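Updated Jun 15, 2023, mostly to take back what I said about freezer bags.

# The Lid Problem

Every kitchen has a drawer, and every drawer has a population of plastic lids that fit none of the boxes living beside them. Mine was a deep one under the toaster. It opened four inches and then something rose up and jammed against the frame, and you had to slide a butter knife in and press down until whatever it was gave up. I lived this way for years. I own a degree.

What follows is how I fixed it, plus some notes on keeping clear plastic clear.

## The match-up

Pick an evening when you need the oven for something slow anyway. Take out every box and every lid you own, including the ones in the fridge with a spoonful of rice in them. Eat the rice or don't. Wash everything, dry it, and put it all on the biggest table you have.

Now marry them off. Press each lid down at all the corners, because a lid that sits nicely on three of them is lying to you about the fourth. Pairs go to one end. Singles stay in the middle.

Give the singles a week in a paper bag on the counter. A missing box does sometimes come home from the office or a neighbor's. After that the bag goes out, and you are not to look inside it on the way. I looked inside it the first time and rescued 6 lids, and I still had 6 lids the following April.

Boxes without lids get an easier life. They hold screws, seed packets, dishwasher tablets, the rubber bands you save for no reason. A lid without a box has fewer talents. A flat one will do under a small plant pot, or under the olive oil bottle to catch the drip, or as a tray for screws while you take a door handle apart. Keep 2 for these jobs. Keep ten and you have a drawer again.

## Marking

I mark mine in the recess on the underside of the box and on the rim of the lid, same letter on both. A laundry marker lasts longer than an ordinary permanent one. Nail polish lasts longer than either, but use a color you can see on clear plastic, which rules out most of the tasteful ones.

Don't mark by contents. I have a box that says SOUP and has held buttons since the last move.

## Storing

Stack the boxes inside one another, largest at the bottom, and stand the lids up on edge beside them like records. Any upright divider will do. I bought a Kiiskinen rack meant for baking sheets and it works fine, though it took up enough of the drawer that the colander had to find other lodgings.

Some people keep each lid on its box. It's the only system that never loses anything, and it needs a kitchen the size of a tennis court. It also shuts in any damp that was left, and you open the thing three weeks later to a smell like a wet tent.

## Cleaning without clouding

Rigid clear plastic scratches if you look at it sternly. A few rules I learned by breaking them:

- Soft cloth or the yellow side of the sponge. Never the green side.
- Warm water, dish soap, and patience for dried sauce. Fill it, leave it, go away.
- Top rack of the dishwasher only, and only if the maker says so. My Gamano boxes went in on the bottom once and came out shaped like saddles.
- Skip window cleaner. Ammonia can leave some clear plastics hazy or full of tiny cracks.
- Dry with a towel if your water is hard. Spots that don't show on a white lid show on a clear one from across the room.

For tomato stains, a paste of baking soda and water, rubbed on gently with a fingertip, takes off some of it. Sunlight on a windowsill takes off more. The rest is yours to keep.

## The table test

To see whether a clear lid is really clean, put it on a wooden table under the ceiling light. Get your eye down low. The reflection shows up the grease and the streaks, and then you tilt the lid and look again.

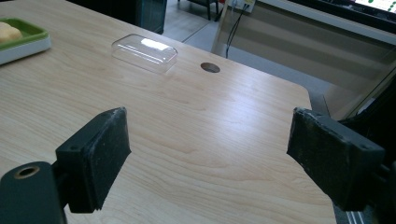 Lorraine Fothergill wrote in that I had the test right and the table wrong: wood, she says, forgives too much, and a clear lid should be checked over black cloth, where a smear has nowhere to hide. She also holds that any lid needing this much attention ought to be replaced with a saucer.

I tried the black cloth. She's right, and I regret knowing it. Lids I'd passed as clean went back in the sink that same night.

I'm not giving in on the saucer. A saucer slides off the moment you put anything on top of it, and it won't travel to work in a bag.

## About those freezer bags

I used to say you could skip boxes altogether and freeze everything flat in bags. You can, for sauce and ground meat. But bags of soup frozen on a wire shelf sag between the wires and freeze there, and I spent part of a Sunday freeing one with a hair dryer. Freeze them on a baking sheet first, and move them once they're hard. Leave headroom if you use a box, and let the food cool before the lid goes on.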